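Wultotum Table Booking Guide for Restaurants
Section 4: Setting up your lunch sittings
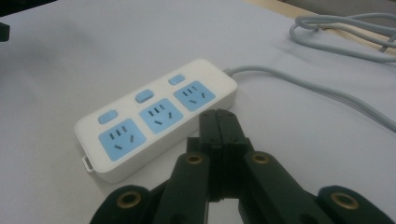 4.1 Before you begin

Lunch is a funny old service, and we do know that no two dining rooms run it the same way. Make yourself a cup of tea, have last month's lunch bookings to hand, and set aside 55 minutes or so of peace before the first guests come in. You will need your manager code and your floor plan from Section 3.

4.2 Adding a sitting

1. Open Wultotum and choose Sittings, then Lunch.
2. Tap New sitting and give it a name your team will know at a glance. Plain ones are best - "Early lunch" does very nicely.
3. Enter the first and last arrival times. The last arrival is when guests may sit down, so do have a word with your kitchen about when they stop taking orders.
4. Choose how long each table is kept. Two people over a salad and a glass of wine may be happy with less time than a party of six, and you can set each party size separately.
5. Tick the tables you want to offer. Leave a couple unticked if you like to keep room for people who wander in off the street.
6. Tap Save, and wait for the green bar at the top.

Note: Bar stools count as tables of one. To seat a pair at the bar, link two stools under Floor plan first.

Caution: Changing the arrival times of a sitting that already has bookings will send a message to every guest in it. Please check twice!

4.3 Drinks on arrival

7. Go to Extras and switch on Welcome drink.
8. Type in your drinks and prices, with a soft one among them for drivers.
9. Make a test booking in your own name, then cancel it.

If the test booking doesn't show up, note the code on the screen. Code 727 means the sitting has not been saved, and code 886 means no tables are ticked. For anything else, write to Rianne Jansen or Floor Dierckx at the Endengate help desk.

Section last revised 17/08/2023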